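How Does a Government Help People Who Can't Work?

By Kojo Bawa
29/05/2026
3 minute read

Have you ever been too sick to go to school? You stay home, you rest, and somebody brings you soup. But what happens when a grown-up is too sick to go to work, and it lasts for months? The rent still has to be paid!

Lots of countries have a brilliant answer, and it's called a benefit. A benefit is money the government pays to people who need help. It comes out of a giant shared pot, and the pot is filled by taxes – the little bits of money that workers and shops pay in all year long.

Let's make up a town called Prurau and say 300 grown-ups live there. Each one puts a coin in the pot every week. One day Bogdan the baker hurts his back and can't lift his trays. He fills in a form, his doctor writes a letter, and the town sends him 52 coins a week until he can bake again. Hooray for Bogdan (and for everyone who likes his buns)!

Who decides if Bogdan gets the coins? A person called an assessor asks him questions. Can you walk up stairs? Can you hold a pen? Sometimes the assessor gets it wrong, and then Bogdan can appeal. That means he asks someone new to look at his story again, and he can bring a friend to help him explain – how great is that?

People argue about benefits a lot, and you may hear them doing it on the news. Some want a bigger pot and some want a smaller one. Grown-ups get to vote on it, and one day you will too!

Try asking at home: what would you use a shared pot for in your town?

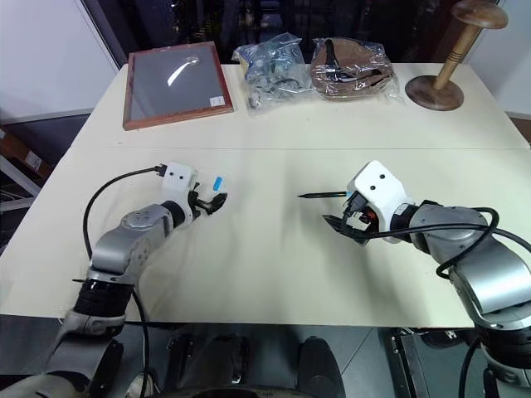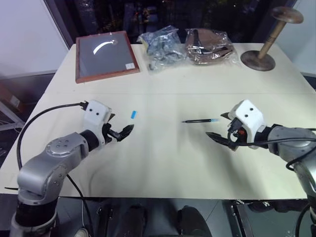
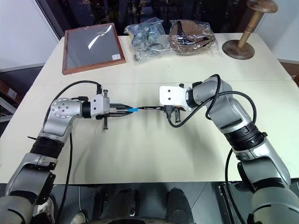

Two robot arms at a white table. In the last picture, the grippers hold something with a bright blue cap.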